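Velteck Mota wrist recording kit

For two-finger grippers. Made by Velteck, sold and supported by Flunano.

Price on request. Usually sent out within 3 working days.
Page updated 2 Dec 2025

If you have ever tried to teach an arm a fiddly job by showing it, you will know that most of the effort goes into getting good examples in the first place, long before any training starts. The Mota kit is our answer to that part of the work. It bolts on behind the gripper, records what the wrist sees along with what the arm and fingers are doing, and saves each attempt as a tidy episode that your training software can read. We have tried to make it pleasant to use for a whole afternoon at a stretch - that matters a good deal more than you might think when you are on your fortieth go at the same memory slot!

What comes in the box

Wrist camera and mounting bracket
2 signal cables, one short and one long
Foot pedal for starting and stopping an episode
Desk hub with power supply
Licence for the Mestura recording software

How people use it

Someone guides the arm through the task, either by hand or from a leader arm, and taps the pedal at the beginning and end of each attempt. Mestura lines up the pictures with the joint readings and asks for a quick verdict: keep, discard or look at later. Please do keep some of the clumsy attempts, as long as they are labelled properly. A learning system that has only ever watched perfect runs tends to get rather lost the first time a part slips.

Our own sample set, which is free to download with every kit, is all computer repair and dismantling work. It holds 1306 episodes recorded on old desktop machines, and we chose them because they are cramped, full of cables and never quite the same twice. 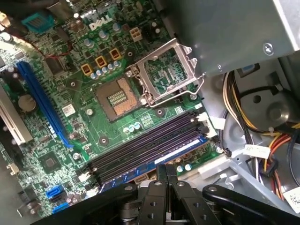 Memory modules make a lovely first task. The slots are long and narrow, the latches need a gentle touch, and a small error in angle shows up straight away in the recording. Move the case a little between episodes, turn it now and then, and swap in a different board when you can. We would also suggest changing the lighting from one session to the next - bare metal can look very different under a desk lamp.

Fitting and care

The bracket goes on with the screws supplied and needs no drilling. Run the calibration routine in Mestura after fitting, and again if the camera has had a knock. Wipe the lens with a dry cloth before each session. When working on electronics, unplug the machine first and follow your usual precautions against static.

Guarantee

2 years, parts and labour. Camera and bracket can be bought separately as spares. If you are not sure whether your gripper will take the bracket, send Flunano the model name and a drawing of the wrist flange, and we will gladly check before you order.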